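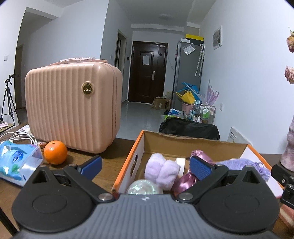 The planner stopped at step 1084 again, and Lech Rutkowska wrote the number on his hand because his notebook was in the other room.

"Same place?" Ottavio Benedetti asked over the speaker.

"Same place. It picks the orange, it plans the move to the box, and then it sits there."

"Is it thinking or is it stuck?"

"The log says thinking."

Ottavio had written most of Rovero, the piece that took what the cameras saw and turned it into a list of things with edges. Lech had written the part that decided what to do with the list. For two weeks each of them had been sure the fault was on the other side, and they had been polite about it.

Lech scrolled back. The list had the suitcase, the orange, the box and the table. Under the suitcase it gave a second suitcase, thinner, with a confidence that went up and down like breathing. At step 1084 the second suitcase turned solid and the planner refused to go near it.

"You're giving me a ghost," he said.

"Where?"

"Left side. Right where the orange is."

Ottavio was quiet for a while. Lech could hear him typing, then a spoon against a cup.

"The shell is shiny," Ottavio said. "It's picking up the orange. Rovero sees orange color at the wrong depth and makes up a surface to hang it on."

"So it's yours."

"It's mine. But you could wait less. You let it replan 19 times before you give up."

"I wrote that in October. You told me to be patient with your noise."

"I did say that."

They split it. Ottavio put in a check that threw out any surface sharing its color with a closer object, and Lech cut the retries to 6 and made the planner say which object had blocked it. His change took ten minutes. Ottavio's took until dark, and broke the box twice before it worked.

At a quarter past eight Lech loaded both branches and started the run. He read the steps out loud as they came, though Ottavio had the same log open at his end.

"1082," he said. "1083. 1084."

The line after it said 1085.

"Keep going," Ottavio said.

Lech kept going. At 1420 it stopped and printed a name, as he had asked it to. The name was the box.

"Left wall," he said. "It thinks the hand hole is solid."

"Give me an hour," said Ottavio, and the spoon went around the cup again.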